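Home | Features | Reviews | Back Issues | Subscribe

Two Grippers, One Kitchen
November - by Yae Hosoda
Print this article | E-mail to a friend

Barrett Ruiz-Ortega has a rule for anyone shopping for a robot hand: try it in simulation first, and try it on something dull. At Zosdale, his team is comparing two parallel grippers, the Tardale and the Hutero, on the same arm. Each gets 80 runs at every task in a simulated kitchen. 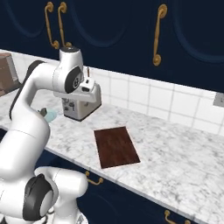 Reach was the first thing the team looked at. The Tardale is six millimeters shorter than the Hutero, and Ruiz-Ortega expected that to matter little. It mattered near the wall. With the arm coming in from the front of the counter, the hand has to get to the top of a small white appliance that stands close to the tile, with the upper cabinets overhead. The longer hand failed 13 times. The shorter one failed twice.

Most of those failures came from the wrist, which ran out of room to turn. The Gallagher controller stops the arm when a joint nears its limit - a safe choice, but a slow one to recover from. 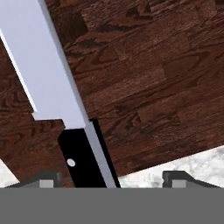
Page last changed: November, 4:10 p.m.

Flat objects are harder. A knife lying on a cutting board gives the fingers very little to hold, and the view from the hand shows mostly blade and wood until the fingers are on either side of the black handle. The team scores the approach and the grasp separately, so a good approach still counts when the grip slips.

Ruiz-Ortega has logged 1789 attempts so far and isn't ready to pick a winner. The Hutero holds better once it closes. The Tardale gets there more often. Next he plans to rerun the knife task with softer finger pads on both.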